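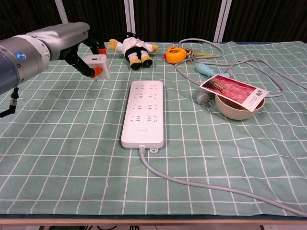
Photo: Primo Galli

Old chargers and extension leads wanted for Bech repair day

Residents of Bech are being asked to look through their drawers and cupboards for unwanted plugs, adapters and extension leads before the next repair day at the Gustalari hall in May.

The repair group, Brestix, will check each item free of charge. Anything that passes goes on a shelf by the door, where people can help themselves. Anything that fails will be sent for recycling.

At the last session visitors brought in 516 items, of which 80 were leads, adapters or chargers. The group had expected mostly lamps and toasters.

"People keep them for years and have no idea what they belong to," said Primo Galli, who runs the electrical table. "They come in a carrier bag, all knotted together, and half the morning goes on undoing them."

White power strips like the eight-socket one in the photo, with its own switch, are among the things asked for most, Galli said. Small plug adapters are also popular, especially with students and with families who have moved from abroad.

The group is asking people to untangle cables at home if they can, and to put a label on anything they want back. Leads should be coiled and held with string or a rubber band. Sticky tape leaves a residue and should be avoided.

Leads with cracked insulation, scorch marks or bent pins can still be handed in, but they should go in a separate bag. Visitors should not try to open a power strip themselves or plug a damaged one in to see whether it works.

Galli also reminded households not to plug one extension into another, and to unwind a reel fully before using it with a heater.

Other small household goods are welcome. A second table will take soft toys that need stitching, along with key rings, bags and zips. Crockery is accepted for the swap shelf if it is clean and has no chips. Large appliances, mattresses and car batteries cannot be taken.

Doors open at 10am and the last items will be accepted at 3pm. There are 22 places for longer repairs, which have to be booked at the desk in the Jometti bookshop. Seven had already gone when this item was written. No booking is needed for leads and adapters.

Tea and cake will be on sale in the side room, and parking is available behind the hall.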